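Workshop Tips: Small Habits for People Who Write Software for Household Robots

by Mireille Lecomte

I collect these tips from our own work with kitchen and laundry tasks. My colleagues Corentin Marchal and Odette Charpentier added theirs. English is my third language, so please forgive the heavy sentences.

Look at the background before you tune the detector. A kitchen appliance with a glossy top is difficult enough alone. When there is a plastic bag near it, and people walk in the room behind, your segmentation has a lot of chances to make a mistake. We let the perception code see such clutter from the first day, and we keep a tidy set only for finding bugs.
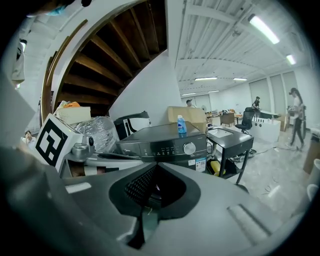
Should I remove the people from the background before training?
Mask them for privacy if your rules ask for it, but keep the recordings. A planner that never saw a moving person in the distance will stop too often in a real home.

Write the marker size in one place only. We had 4 scripts, each with its own value, and Corentin lost an afternoon in July because of one wrong digit. Now the size sits in a single settings file and every script reads it at the start. If the file is missing, the script refuses to run.

Check the clocks before the cameras. When two grippers and a head view are recorded together, a small delay between them looks exactly like bad calibration. Clap the two grippers together once at the beginning, and find this moment in every stream. Odette wrote a short tool for it, called Pestar, and it prints the offset in milliseconds. If we see more than 37, we record again.

For cloth, do not plan to a final shape. Plan to the next good grasp, pull a little, look again. Our planner keeps 3 candidate grasps and throws them away after each pull, as the fabric is never again the same.
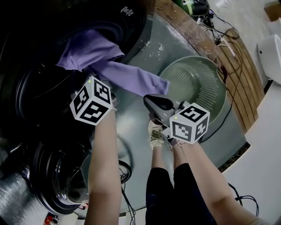
Purple cloth on its way from the washer door toward the green basket.

Log the gripper width also when the hand is doing nothing. It costs almost no disk space, and it is the quickest way to notice a slipping cloth.

Give names to your failures. "Failed" in a log is useless after one week. We use 9 short labels, for example "lost marker", "cloth on gasket" and "basket moved", and the person who stops the run must choose one before the next can start.

Keep the old version of the controller on the machine. Gwenaël Lemaire asks me to add: test that it still starts.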